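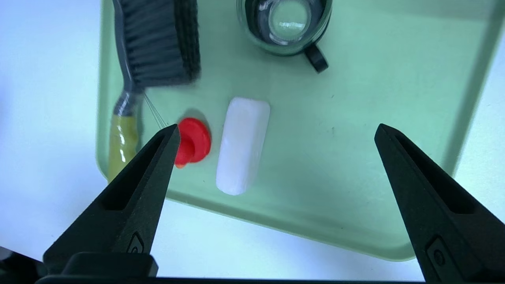
Brushmaking

Filed under: Crafts and trades | Household goods | B
Last revised July, by Lakshmi Gounder

Brushmaking is the trade of fixing bristles, hair, plant fibre or wire into a stock to make a tool for cleaning, painting, grooming or polishing. The stock is the solid part that holds the filling, and it may be made in one piece with the handle or joined to it afterwards. Most household brushes are now made by machine, but hand work survives in paintbrushes, shaving brushes and some kinds of broom.

Materials

Hog bristle was for a long time the main filling for better brushes. It is stiff, tapers towards the tip and often splits at the end, a feature known as the flag, which helps it to hold paint. Softer brushes use goat, squirrel or badger hair. Plant fibres include bassine, taken from the palmyra palm, and coir, from the husk of the coconut. Tampico, a fibre from agave plants grown in Mexico, stands up well to hot water and is common in scrubbing brushes.

Nylon filling came into use in the late 1930s, first in toothbrushes. Polyester and polypropylene followed. These fibres can be made to any thickness and dry quickly.

Stocks were traditionally cut from beech, birch or sycamore. Moulded plastic has replaced wood in most kitchen and bathroom brushes.

Methods

In pan work, the oldest of the common methods, a bundle of fibre is dipped in hot pitch, bound with thread, dipped again and twisted into a hole in the stock. Brooms were made in this way, usually by several workers sitting round a shared pan of pitch.

Drawn work uses a continuous wire. Each tuft is folded over a loop of the wire and pulled into its hole from the back, and a thin cover is then fixed on to hide the wire. A drawn brush is slow to make but rarely loses its tufts.

Machine filling drives a folded tuft into the hole with a small metal staple or flat anchor. The holes may be drilled just before filling, on the same machine, or moulded into a plastic stock.

Twisted brushes, used for bottles and pipes, have no stock. The filling is laid between two lengths of wire, which are then turned until they grip it.

The Brininura workshops

Brushmaking in Brininura was begun by Waltraud Pfeiffer, who opened a drawn-work shop with three benches. At its largest the trade there employed 638 people, many of them working at home and paid by the number of holes filled. The last pan shop was run by Welington Brito. Its tools are now kept in the town museum, with 38 sample brushes and a pattern book.

See also: Broom; Paintbrush; Bristle; Coir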